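Istbridge Library to Offer Evening Paper Crafts Course

Print this article | E-mail this article

The Istbridge Public Library will begin a series of evening classes in paper folding and simple bookbinding in February, the library board announced this week. The course will run for 6 sessions in the Dubey Room on the second floor and is open to any resident with a valid library card.

Classes will be taught by Annick Gagnon, who previously led a similar program at the Fikeck Community Center. Participants will begin with basic folds and move on to small pamphlets, envelopes and sewn notebooks. All paper, thread and tools will be supplied by the library.
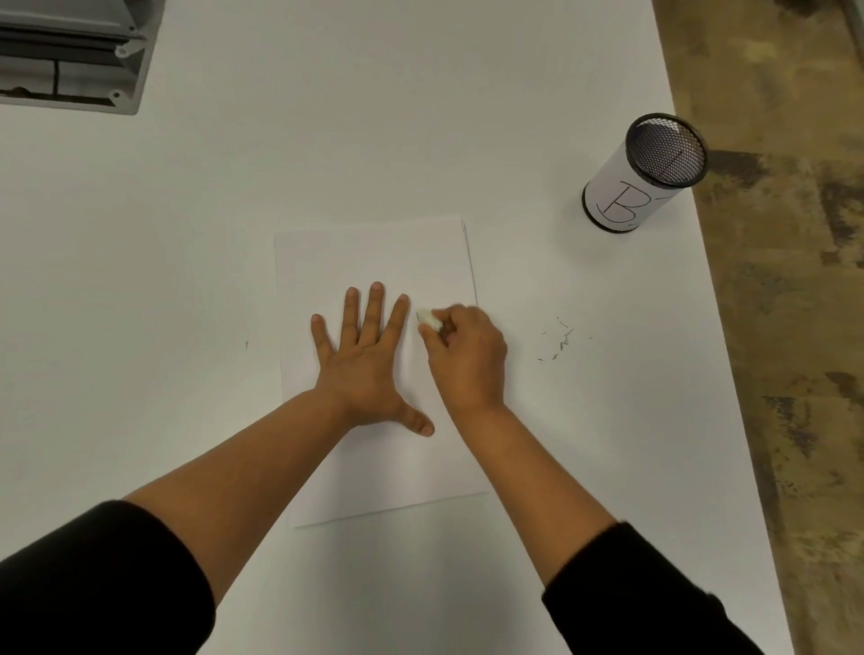 Funding for the course comes from the library's adult education budget, which was increased last year after a survey of cardholders. The library received 433 completed forms, and hands-on classes were among the most frequent requests, along with longer weekend hours and more large-print titles.

"Residents asked for evening programs that they could attend after work," said Neelam Chauhan, head of adult services. "We have tried to keep the cost low and the schedule regular. Those who miss a session will be able to collect the handout at the front desk."

The fee is $5 per person for the full course. Applicants must be 16 or older. Registration opens Sunday at noon and may be completed at the information desk or by telephone. Places are limited, and a waiting list will be kept for a second course if demand is sufficient.

The library also reminded patrons that the Cukero Street entrance remains closed for repairs to the steps. Visitors should use the main doors until further notice. The elevator is in service.

Print | E-mail

Reader comments (3)

marlow_t: Is there parking after 6? The lot behind the building used to be locked in the evening.

Jeanette P.: I took the class in Fikeck two years ago and still use the notebook I made. Signing up again.

oldmillroad: Glad to see this, but when do we get the longer weekend hours? That was on the survey too.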